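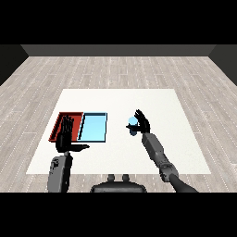
September 11, 2023

Sorting task in sim, day one of the new data mix. I am writing this up while the next run trains because I'm properly excited about it and I know I'll forget half the details by tomorrow.

Quick recap for anyone picking this up cold. The task is the two-tray sort: one can, two trays (red and blue, side by side), both arms live. The policy has to pick up the can and put it in the tray that matches its colour. Simple enough on paper, and it has been a pain since July. The old policy, Tilo, was trained on 300 teleop demos, all of them clean. Every demo starts from the same arm pose, the operator goes straight in, grasps, lifts, places, done. Lovely to watch on playback. The trouble is that Tilo has never seen a bad moment in its life, so when the fingers arrive a little off to one side it just carries on as if it has the can and solemnly places nothing in the tray.

The new idea (came out of the reading group, from the discussion on recovery data) is to stop collecting perfect demos and start collecting rescues. We let Tilo drive until it gets into trouble, freeze the sim, hand control to the operator, and record only the bit where they sort it out. Short clips, messy starting points. Being in simulation makes this so easy -- we can save the full state at the freeze and have another go from exactly the same spot if the operator fluffs it.

What went into the mix:
300 original clean demos
28 rescue clips, all recorded this morning
Same network, same learning rate, same number of training steps as Tilo. I only touched the data.

The retrained policy is saved as Ngubane. Evaluation was the usual set of 20 fixed starts, can position varied across the right half of the mat, trays left where they always are.

Tilo: 11 out of 20
Ngubane: 17 out of 20

From 28 clips! I ran the whole set again because I didn't believe it, with a different seed, and got 16. So there's a bit of wobble, but it's nowhere near Tilo's numbers.

The nicest part is watching how it behaves. On start 9, which Tilo has never once managed, the right hand comes in too far forward and knocks the can. Ngubane backs off, opens the fingers, comes round again a little lower and gets it. I replayed that one far too many times. There isn't a clip in the rescue set with the can in that exact place, so it has picked up something more general than the poses we showed it. I'd like to be careful with that claim until we have more starts, but still.

Failures, for the record:
Start 4: good grasp, good lift, then the can clips the rim on the way down and rolls off. Release is too early. None of the rescue clips cover placing, they're all about grasping, so fair enough.
Start 13: the left hand was hovering over the red tray and didn't get out of the way. The left arm really does very little in this task and I think the policy has learned to treat it as scenery. Same habit in Tilo.
Start 18: dithering. It reaches, backs off, reaches, backs off, until the episode times out at 800 steps. This one is new and I suspect we caused it. Most rescue clips begin with the operator pulling back, so we may have taught it that pulling back is always a good move.

That last one matters. If 28 clips can bring on dithering, a few hundred could make it much worse. Two things to try: trim the first part of each rescue clip so the retreat is shorter, or weight the clean demos up a bit. I'd do the trimming first as it's one line in the loader.

Note on the contact settings: I'm still on the Zastden hand model with the softer fingertips. The stiffer ones make the can shoot out of the grip like a bar of soap. If you pull the branch and everything looks terrible, check that before you check anything else. Both policies were evaluated with the soft tips, so the comparison is fair.

Also fixed a silly bug in the scoring script. It was counting a can as placed when it was above the tray, whether or not the hand had let go. I rescored Tilo's 20 and it lost one (it used to be 12), so the July figures on the Prundska wiki page are slightly generous. I've put a note there but haven't redone the plots.

To do tomorrow:
Trim the retreats and retrain, everything else the same
Record rescue clips for placing, starting from the rim knock on start 4
Get some clips where the left hand has to move aside
Try the swap, trays the other way round, just to see. I expect it to fall over completely

Trimmed version is queued on the big machine for tonight. Please don't kill it!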